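Equipment Review: Brikari Everyday Dinner Plate, Wide Rim
Prepared for the Zullcombe Residential Services purchasing guide
Reviewer: Bernadette Breathnach
Published 8 September 2018

The dining office reviewed the Brikari wide-rim plate as a possible replacement for the white institutional plates now used in the two main dining rooms. The existing stock was bought from Pledent and has served well, but the pattern has been withdrawn and matching pieces can no longer be ordered. A trial set of 40 plates was placed in the smaller dining room in July and used at all meals for six weeks.

Residents and serving staff were invited to comment in writing. Kitchen staff kept a separate record of chips, stains and storage problems.

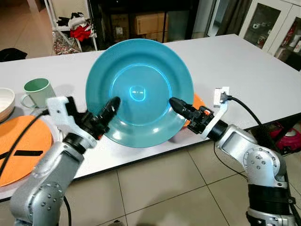

Can the plate go through a commercial dishwasher every day?
The trial set was washed after each meal on the standard cycle, and no fading was recorded during the six weeks. Plates should be racked with one empty slot between them, as the wide rims touch when every slot is filled.

Serving and portioning
The rim gives servers a place to hold the plate without touching the food. It also reduces the area available for the meal, and first portions of rice and stew looked small to several residents. Servers adjusted within a few days. Sauces stayed in the center, and spills on the tablecloths were fewer than with the flat Pledent plate. Anas Tawfik, who supervises the evening service, asked that the plate not be used for pizza or large sandwiches, which sit unevenly across the rim.

Color
Opinion was favorable. Residents with reduced vision reported that pale foods such as fish, potatoes and pasta were easier to find on the darker surface. Green vegetables were less distinct. A smaller number of residents prefer white and said so firmly.

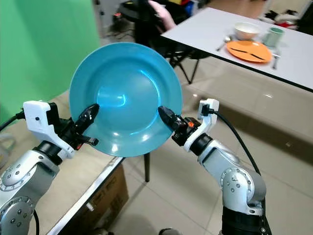 Wide-rim plate, teal, front.

Storage and handling
The plates stack evenly, and a stack of 14 fits on the existing shelves with room to lift the top plate out. Taller stacks are not advised on the upper shelves. The glossy finish shows fingerprints and water marks, and plates set out early for formal dinners needed a second wipe with a dry cloth.

Wear
Two plates were withdrawn for small marks on the underside of the rim. Fine knife marks can be seen on some of the others under strong light. Neither matter drew comment from residents.

Comparison
The Kakakhel coupe plate was considered at the same time. It holds a larger portion and costs less to replace, but it slid on the serving trays and was not taken to a full trial.

Recommendation
The Brikari plate is approved for general dining use. An initial order of 300 is proposed, with the present white plates retained for pizza nights and outdoor events. Questions about delivery should be sent to Hefin Edwards in the purchasing office. Departments wishing to borrow a sample may apply at the dining office counter.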